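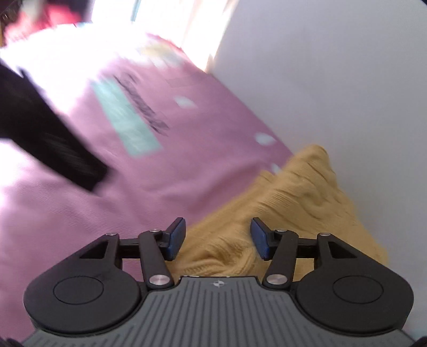 Yolanda Valderrama asks whether a series recording picks up again by itself when the show comes back for another season, or whether it has to be set a second time. On the Altine recorder it picks up again by itself, provided the rule was saved as "All seasons" and the channel has not changed. The steps are below.

Section 4. Series Recordings
Altine recorder, software revised 27 May 2022

4.1 Before you start

You will need:
The recorder connected to your TV and to the internet (Section 2)
A completed channel scan (Section 3)
The four-digit PIN you chose during first set-up
A drive with free space

A new drive holds 425 hours at standard quality. High quality uses more space, and the Storage screen shows the hours left at whatever quality is selected at the time.

Note: The program guide must finish loading before a series rule can be saved. If the guide shows blank rows, leave the recorder on and come back to it later. Turning it off and on starts the load over.

4.2 Setting a series rule

1. Press GUIDE on the remote.
2. Move to any episode of the show you want. It does not have to be the first one.
3. Press OK to open the episode page.
4. Choose Record, then Series. If you choose Record, then Once, only that episode is saved.
5. Under Seasons, choose This season or All seasons.
6. Under Repeats, choose New only or New and repeats.
7. Under Channel, choose This channel or Any channel.
8. Press the green key to save.

A red double dot appears next to every episode the rule has matched. A gray double dot means the episode was matched but will be skipped, usually for a clash. Press INFO on a gray dot to see why.

Note: "New only" depends on the broadcaster marking an episode as new. Some channels leave the mark off late-night showings. If a rule keeps missing episodes you know are new, change Repeats to New and repeats and delete the extras by hand.

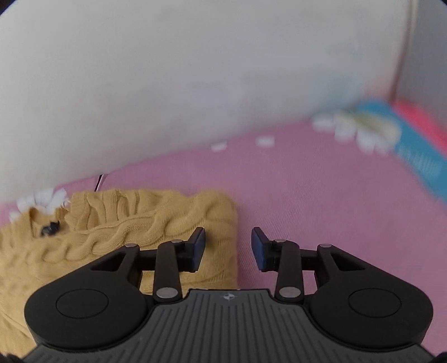 Figure 4-1. Hand-held gripper and pink fabric.

4.3 Shows that change title between seasons

The recorder matches shows by title first and by series number second. Most shows keep both. A few are relisted under a longer title when they return, and the old rule will not find them.

The drama Humdale is the one we get the most mail over. It was listed as "Humdale" for its first season and as "Humdale: The Crossing" for the next, with a new series number. Rules saved for the first season sat there with nothing to record, and a lot of people missed the October premiere.

To link an old rule to a new title:

1. Press MENU and choose Recordings, then Rules.
2. Highlight the old rule and press the yellow key.
3. Choose Add title.
4. Type the first few letters of the new title. The list gets shorter as you type.
5. Select the title and press OK.
6. Press BACK and check that the rule now shows both titles.

Episodes already on the drive stay in the old folder. New episodes go into the same folder, under the new season heading.

Caution: Do not delete the old rule before you add the new title. Deleting a rule brings up the question "Keep recordings?" with No already highlighted. If you press OK twice in a hurry, the folder is erased and cannot be brought back.

4.4 Clashes and priority

The recorder has 2 tuners. You can record from both at once and watch something from the drive at the same time. You cannot record from both and watch a third channel live.

When more shows are due than there are tuners, the rule nearest the top of the list wins. To change the order:

1. Press MENU and choose Recordings, then Rules.
2. Highlight a rule and press the blue key.
3. Move it up or down with the arrow keys.
4. Press OK to drop it in place.

The recorder looks for a later showing of anything that loses out. If it finds one, it moves the recording there without asking. If not, the episode is listed under Missed, where it stays until you clear it.

Note: A recording you set by hand with Once always goes ahead of a series rule -- even the one at the top of the list. Keep this in mind if you share the recorder.
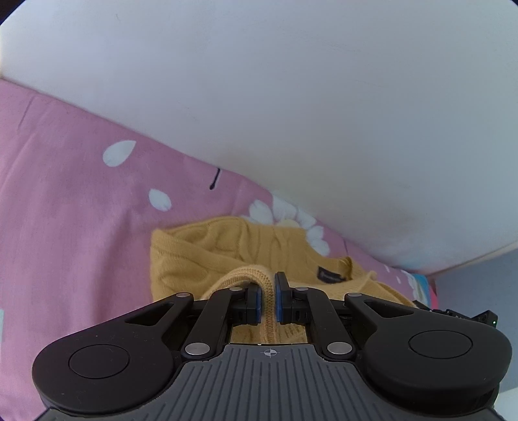
Figure 4-2. Yellow knitted sweater on a pink bedsheet, with a white pillow.

4.5 Start and end padding

Live events push later shows off schedule. Padding tells the recorder to begin early and finish late.

1. Open the rule as in 4.4, step 1, and press OK on it.
2. Choose Padding.
3. Set Start early and End late. Each can be set separately.
4. Press the green key to save.

Padding counts toward a clash. If two shows run back to back on different channels and both are padded, each one holds a tuner during the overlap. Shows that run back to back on the same channel share one tuner.

If you only ever have trouble with one show, set padding on that rule and leave the general setting at zero.

4.6 How long recordings are kept

Unless you change it, a watched episode is deleted after 90 days and an unwatched one is kept until the drive is full. When the drive fills up, the oldest watched episodes go first.

To protect a whole series:

1. Press MY SHOWS and highlight the folder.
2. Press the yellow key and choose Keep.
3. Choose Until I delete.

A padlock appears on the folder. Single episodes can be locked the same way from inside it.

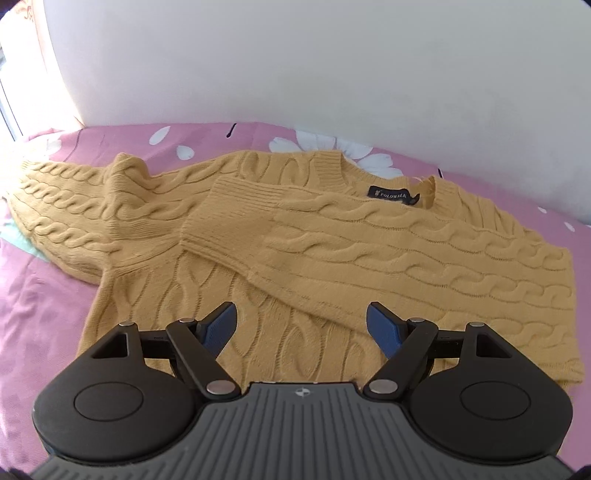
Locked episodes are never removed to make room, so a drive with a lot of padlocks on it will stop recording once it is full. The recorder shows a warning on the TV and turns its front light amber. Unlock or delete something to start it up again. Missed episodes are not fetched afterward -- you will have to catch a repeat.

Caution: Do not unplug the recorder while the front light is amber and blinking. Wait for it to hold steady.

4.7 Recording from the Plelenden channels

The Plelenden movie channels are carried over the internet connection and not through the antenna. Series rules work on them, with these differences:

Padding is not available.
The recording does not use a tuner.
Playback needs an active subscription. If it lapses, the titles stay in MY SHOWS but are grayed out.

4.8 Messages

"Guide not ready." The guide is still loading. See the note in 4.1.

"Rule saved, no matches." The show has no upcoming episodes in the guide. The rule will wait. You do not need to do anything.

"Error 397." The drive did not answer. Turn the recorder off at the wall, check that the drive cable is pushed all the way in at both ends, and turn it on again. If the message comes back, go to Section 9.

"Title in use." Another rule already covers this title. Open the Rules list and edit that one.

If you are moving over from the older Kelmendi recorder, series rules do not transfer. Write down the list from its Planner screen and enter the rules again using 4.2. Recordings on a Kelmendi drive can be copied, and Section 5 covers how to do that.

Section text by Brayan Ayala.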